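Hando St spoilers thread - finale, the jilting, and who's coming back (SPOILERS to ep 108)

Forum > Telly > Aussie Drama > Hando St

tratby_tragic
Ok who watched. I need to talk about it, my housemate is three weeks behind and I'm not allowed to say a word in my own kitchen.

So Carla leaves Dean at the registry office. In the carpark. In the green coat. After all that buildup with the ring and the nan and the stupid speech about the boat. Didn't see it coming and I've watched since ep one.

Thoughts? Mine are mostly swearing.

mumofthree_bevwood
Saw it coming a mile off sorry. The minute she didn't post the invitations I said to my husband, she's not going through with it. He said who's Carla.

The carpark bit was good but. She can really act that girl, when they let her stop yelling.

Fitzgerald Fan 7
Dean did NOT deserve that. Five seasons of that bloke being decent and he gets dumped next to a ticket machine. Writers hate him.

And don't start with "he lied about the loan", he lied about the loan to pay for HER course.

tratby_tragic
He lied about the loan for a year and a half mate

Fitzgerald Fan 7
For her course!!

gumleafgary
Didn't mind it. Bit long. Why was there a whole scene about the surf club roof

mumofthree_bevwood
The roof is for next season Gary, it's going to come down on someone. Nobody talks about a roof that much on telly unless it's landing on a regular. My money's on the copper.

quietlywatching
Long time lurker. I thought the whole thing was a let down tbh. Two years they've been pushing this wedding, it was on the side of buses, and we got no wedding. I feel like they want it both ways, they get the wedding ratings without having to do a wedding. Same trick as the baby that was a cyst.

Also the music. That slowed down cover of the theme when she's driving off. Please. I was embarassed for everyone.

tratby_tragic
I liked the cover :(

gumleafgary
Music was fine

halfpastneighbour
Ok proper post, on the tram so excuse typos.

The thing people are missing is the sister. Go back to the hens night ep. Bron's on the phone outside the pub and says "she'll do it, just give her time". Everyone assumed that meant the wedding. I rewatched last night and I reckon it's about the job in Darwin. Bron gets off the phone when Carla comes out, and then next ep Carla's suddenly got a suitcase on the bed and says its for the honeymoon. Who packs for a honeymoon that far out. Not Carla, she couldn't pack a lunch.

So she knew. She knew for at least a few eps and let him buy the suit. Which makes the speech in the carpark ("I didn't know until this morning") a flat out lie, and I think we're meant to work that out, cause the camera stays on Bron's face the whole time and Bron looks sick.
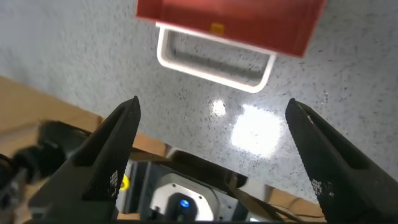
Also also. The nan knew. When Dean goes round to get the ring she asks him twice if he's sure, and then gives him the one out of the tin and not the good one off her finger. She kept the good one! Cold. Love her. If they kill the nan off I'm done with this show.

Fitzgerald Fan 7
Omg the tin. I missed the tin completely

mumofthree_bevwood
Yes to the nan, best thing in it. Not sure about Bron though. Bron always looks sick, thats just her face

quietlywatching
I don't buy that the writers are that clever. They forgot Dean had a brother.

halfpastneighbour
They didn't forget, he's in Perth

quietlywatching
He's been in Perth since season two and didn't get invited to the wedding. They forgot.

gumleafgary
He's got a brother?

tratby_tragic
Gary do you watch this show

gumleafgary
It's on while I do tea

BernieMacS
Evening all, Bernadette Mac Suibhne here, I do the Hando St recap newsletter out of Tratby (some of you get it, thank you, 2779 of you now which is mad, started it for my aunties).

Few things cos I'm getting the same emails over and over.

Carla is coming back. It was in the May preview, blink and you miss her, she's on the jetty from behind and the hair's shorter. People are saying it's Bron. It is not Bron, Bron's never worn a shoe that flat in her life.

Dean I don't know. The preview doesn't have him in it at all. Could be nothing, could be they're holding him back.

The roof: agree with mumofthree, someone's under it. I say Fitzgerald. He's had too many nice scenes lately and he just made up with his son, and you don't make up with your son in a soap and live.

Fitzgerald Fan 7
Take that back

BernieMacS
Sorry love. I called the ferry one too.

Fitzgerald Fan 7
If Fitz goes I go. He's the only one on the street with a job

mumofthree_bevwood
Vet has a job

Fitzgerald Fan 7
Vet has had one dog in since Easter

quietlywatching
Bernie with respect you also called the twins and there were no twins.

BernieMacS
Fair. There was one of them and I stand by him.

halfpastneighbour
I went and found the preview. Hair's definitely shorter but I can't tell on the shoes. Does look like her walk. So a time jump?? If there's a time jump they skip all the fallout with Dean and I'll be ropeable. I want the fallout. I want him at the pub not talking to anyone. I want the suit going back to the hire place and him having to pay for the stain.

tratby_tragic
YES the stain. They made such a point of the stain

gumleafgary
It was gravy

tratby_tragic
So you were watching

quietlywatching
They won't do the fallout. They never do. Somebody will say "it's been a hard few months" over a beer and we'll be onto a bushfire.

mumofthree_bevwood
You're a ray of sunshine. Why do you watch it if you hate it so much, serious question

quietlywatching
Don't hate it. Used to watch it with my mum every night, she'd have picked the whole thing apart worse than me. I just want it to be as good as it was when Val ran the milk bar.

mumofthree_bevwood
Oh fair enough. Sorry love. Val years were the best, no argument from me

BernieMacS
Val years forever. The freezer ep! I can still do the whole freezer speech.

Fitzgerald Fan 7
Freezer ep was the one that got me in. My cousin in Bevwood had it on tape and we'd rewind the slap

halfpastneighbour
Somebody start a Val thread, I'm at my stop

tratby_tragic
Will do after tea. Back on topic for a sec, poll going up tonight: who's under the roof. Options are the copper, Fitz, Bron, the vet, other. No voting twice, Gary.

gumleafgary
Put the brother in

quietlywatching
Ha. He'd have to get a flight first

Fitzgerald Fan 7
Voted copper. Voting copper from every device in this house

mumofthree_bevwood
Copper. Also has anyone got the name of the song when Dean's sitting on the kerb, not the slow theme one, the one before with the piano. Been humming it all day and the captions just said "sad music"

tratby_tragic
No idea sorry, try the soundtrack thread, somebody in there usually has it by the next morning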